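Notice to the Residents of Grendano House

The management of Grendano House wishes to inform residents that the matter of the sheet has been considered and that the findings are set out in this notice. Residents are asked to read it to the end before writing to the office.

In June the estate of the late occupant of Flat 64 passed into the care of the management, there being no relative who replied to letters. The contents of the flat were listed in the usual manner. They comprised a bed, a wardrobe, 600 books, two chairs and a white sheet, folded, which had been placed inside the bread bin. The sheet was entered in the list as linen. It was later entered again as stationery. The two entries were found to disagree, and the item was held back from the sale.

Mr Surachet Chaiyaporn, Assistant Keeper of the Residents' Register, was instructed to determine what the item was. His first report ran to five pages. He stated that the sheet bore marks, that the marks were short dashes set down in small groups, and that he did not know what they meant. He requested a further period of study, which was granted, and a lamp, which was not.

During the further period several residents came forward with explanations. The occupant of Flat 12 held that the marks were knitting instructions. The Prornow sisters held that they were a record of visitors, and that they themselves were among them. A gentleman on the second floor, formerly employed by the Petchrat ferry company, declared them to be a timetable, and became upset when asked which service was meant. All three statements were taken down and placed in the file.

Mr Chaiyaporn's second report was shorter. He had carried the sheet home on two evenings, contrary to the rules, and had sat with it at his kitchen table. He wrote that his mother had kept such marks on the wall beside the stove, a few strokes at a time, in the years when his father was away at Anetlow, and that as a child he had supposed every household did so. He had never asked her what was being counted. He now regretted this. He was reminded that reports should be confined to the item under study, and the paragraph was struck out, although it remains legible.

It was then resolved that the sheet should be opened out in the common room and viewed by any resident who wished to attend. The white round table was used. Tea was provided from the general fund. Attendance was better than at the annual meeting, and those present were asked to speak one at a time, a request which was observed for some minutes.

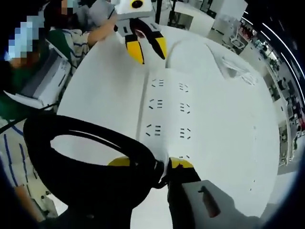 The sheet laid out in the common room, with its seven groups of marks.

The viewing began at four o'clock. The elder Miss Prornow observed that there were three groups in the left column and four in the right, and asked why the left should have stopped short. It was explained to her that this was not known. She replied that somebody had come home, then, or somebody had not, and sat down again. The gentleman from the second floor withdrew his timetable. Mr Chaiyaporn, who had been asked to present his conclusions, stood for a time beside the table and said that he had none to present.

The management has therefore determined as follows.

The item shall be removed from the list of linen and from the list of stationery. It shall be entered in the Residents' Register under Flat 64, on the page where the names of the household are written. Mr Chaiyaporn shall make the entry in his own hand. No description of its purpose shall be added.

The sheet shall be folded along its existing crease and kept in the office cupboard, where it may be seen on application between nine and noon. It may not be carried home. Mr Chaiyaporn is excepted from this rule until the end of the month, having applied in writing.

Residents have since asked whether marks of their own may be deposited with the office. The management had not foreseen the question. Nine envelopes have been received to date and a shelf has been cleared. Envelopes should be sealed and should bear the flat number only.

The bread bin remains unclaimed.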